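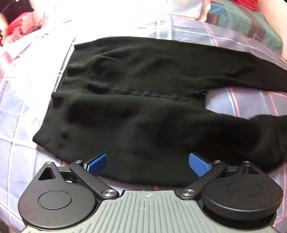

Home Explore Notifications Messages Lists Profile More

Bhupendra Rana
Thread on the hand gripper build. I've been posting bits of this in replies for a while and people keep asking for all of it in one place. It's called Lolel. The name was a typo in a folder and it stuck.

Bhupendra Rana
Lolel is a gripper you hold. There is no arm. You carry it to the thing you want to pick up, squeeze the trigger, and the fingers close. It records how far they closed and when. Later the same fingers are meant to go on a real arm and repeat what my hand did.

Bhupendra Rana
The job I care about is laundry. Folding knits, mostly. I picked it over blocks and cups for the simple reason that I fold a lot of laundry and don't stack a lot of blocks.

Bhupendra Rana
I started in July at the shared shop in Villwood and moved most of it home by the end of summer. The shop has the good drill press and the printers. Home has the bed and the clothes.

Bhupendra Rana
Layout, for those building along: grey body in the middle, a black housing on each side, a flat linkage out of each side, a blue pad on the end of each linkage. The pads face each other and close toward the center.

Bhupendra Rana
The first version had one moving finger and one fixed. Don't bother with that for cloth. The fixed finger plows into the fabric and pushes it away from the moving one. With both fingers moving, the fold comes up between them and stays where it was.

Bhupendra Rana
The motion is a mirror. Whatever the left finger does, the right one has to do at the same time. I tried to get that with string and it went slack on one side within an hour. Now there's a pair of meshed gears inside and I haven't touched them again.

Bhupendra Rana
Bearings came from Clarkico. So did the trigger spring. Their bag labels don't match their packing list, so measure every bearing before you press it in. I pressed one in before I measured it and had to cut the part apart to get it back.

Bhupendra Rana
Pads. The blue ones have a crosshatch on the face. I went through a lot of textures. Smooth pads slid right off rib knit. Deep grooves ran the same way as the ribs and combed through the fabric. A fine crosshatch doesn't care which way the ribs run.

Bhupendra Rana
They do pick up lint. A damp cloth fixes it. Don't use alcohol on them unless you know what yours are made of. I lost a set that way, they went tacky and never came back.

Bhupendra Rana
Pad angle took longer than anything else. If the pads are parallel when open, they come down flat on the cloth and scrape. Mine tilt when open and straighten out as they close. The lower edges meet first and the fold gets fed upward into the grip.

Bhupendra Rana
To set it: close the fingers on a strip of printer paper and pull. The paper should drag evenly along the whole pad. If it pulls out easily at the top and tears at the bottom, loosen the small fastener at the end of the linkage, turn the pad a little, tighten, repeat.

Bhupendra Rana
Someone asked about the little white target printed on the body, the circle with a cross. It's for lining up. It marks the centerline between the fingers, so when I check that both sides travel the same distance I measure from there.

Bhupendra Rana
The ridges on the grey part were a late change. The smooth body flexed when I squeezed hard and the centerline wandered. Ribs fixed the flex and the part weighs nearly the same as it did. It's a pain to clean dust out of. I can live with that.

Bhupendra Rana
Weight is the complaint I get from everyone who holds it. Fine for a few minutes, then your wrist knows about it. Most of the mass is out front and I can't move it. I put the battery at the back of the handle – it's a 1000 mAh pack – and that helped the balance some.

Bhupendra Rana
The battery lasts longer than I do.

Bhupendra Rana
There are 2 of these now. The second one is the better one. I changed the way the housings split so you can get at the gears without pulling the linkages off. On the first you have to take the whole front apart to clean it, and I only did that once.

Bhupendra Rana
OK, the clothes. I use things out of my own drawers. T-shirts are easy and don't teach you much. Towels are stiff and hold a fold by themselves. A ribbed black top with long sleeves will tell you everything wrong with your gripper in one evening.

Bhupendra Rana
Sleeves are the trouble. The body of the garment stays put and the sleeves go wherever they like. I fold it in half first, then deal with the sleeves, then the bottom edge. Other people start with the sleeves. Pick an order and keep it for the whole set.

Bhupendra Rana
Dark knit also hides its own edges. On black rib it's hard to tell one layer from two, and I'm standing right over it with working eyes. I don't expect software to do better from the same view. I still want those recordings in the set. People own black clothes.

Bhupendra Rana
I do it on the bed. I did try the table first. A hard table is worse for this than you'd think, the pads hit the surface and stop before they get under the fold. A duvet gives a little and the pads can sink in and catch the edge.

Bhupendra Rana
The trade is that the duvet gives too much. Squeeze a bit low and you pick up the bedding along with the shirt. I've lifted the bedding more times than I'd like to say. Come in just above the fold, stop, then go down slowly. If you feel the duvet bunch up, open and start over.

Bhupendra Rana
The plaid cover was the one on the bed. Then I noticed it was useful. The lines of the check make it easy to see when I've dragged a garment sideways during a grip, and how far. I've kept it on for that. I'll need plain bedding in the set too, before anyone writes in.

Bhupendra Rana
Light: our bedroom has one window and it's too bright on one side and dull on the other. I hung a thin curtain. Still uneven. I've stopped fighting it.

Bhupendra Rana
The goal is 1000 clean folds. A clean fold is one where I didn't drop anything, didn't grab the duvet and didn't help with my other hand. The last rule is the hard one. Your other hand wants to help all the time.

Bhupendra Rana
How far along am I? Not close. I threw out a big batch in the first month when I found the trigger sensor was reading a few degrees off. The folds were good. The numbers attached to them were wrong and I had no way to correct them after.

Bhupendra Rana
So, advice: before every session, close the fingers all the way, open them all the way, and look at what got written down. It takes no time. Do it at the end as well. If the start and the end disagree, something slipped and you know to throw out only that session.

Bhupendra Rana
What slipped in my case was the magnet on the trigger shaft. Glue on a smooth shaft lets go. I filed a flat on the shaft and glued it again and it's been fine.

Bhupendra Rana
Fasteners: use thread locker on the pivots. The tiniest amount, and the kind you can undo. Without it the linkage pivots back out a little with every squeeze and the fingers get a wobble. With too much of it they bind. Ask me how I know the difference.

Bhupendra Rana
Check the pivots by holding the body still and pushing each pad side to side. You want none of the play to be at the inner end. A little at the pad end doesn't hurt and may even help on cloth – I haven't tested that properly.

Bhupendra Rana
Reply to a few questions here so they're in the thread.

Bhupendra Rana
"Can I buy one?" No. I can post the files once I've cleaned up the part names. Right now half of them are called final and the other half are called final with a letter after it.

Bhupendra Rana
"Why not put a motor in it?" A motor goes in when it's on an arm. While I'm holding it, my finger on the trigger is better than any motor I can afford, and it's quiet enough to use when the house is asleep.

Bhupendra Rana
"Does it scratch the fabric?" The pads don't. An early linkage had a burr on the inner edge and that pulled a thread on a sweater I liked. Sand your edges. Run a nylon stocking over every part. Where it snags, sand again.

Bhupendra Rana
"What arm?" A small used one that's sitting in the shop on Thepsuriya Street. It needs a new wrist joint. I've taken the old one out and that's as far as it's gone. The mounting plate for Lolel is drawn but not cut.

Bhupendra Rana
"Will it fold my laundry?" It won't fold mine yet. I fold mine, while holding it, slower than I would with bare hands.

Bhupendra Rana
Next jobs, in the order I'll probably do them: mounting plate, new pads with a slightly thinner lower edge, and a handle that fits people with smaller hands. I've had the handle comment from a couple of you and you're right, the reach to the trigger is too long.

Bhupendra Rana
The thinner pad edge is the one I'm most curious about. Right now, on a heavy knit lying flat with no crease to aim for, I sometimes need a few tries to start a fold. A thinner edge should get under it sooner. It may also just bend.

Bhupendra Rana
If you're building one from my earlier posts, note that the linkage drawing from before October 2022 has the pivot hole in the wrong spot. The fingers will close but they'll cross at the tips. Use the newer one.

Bhupendra Rana
Adding to this as parts get done. The plate is going on the mill as soon as the shop has the vise back.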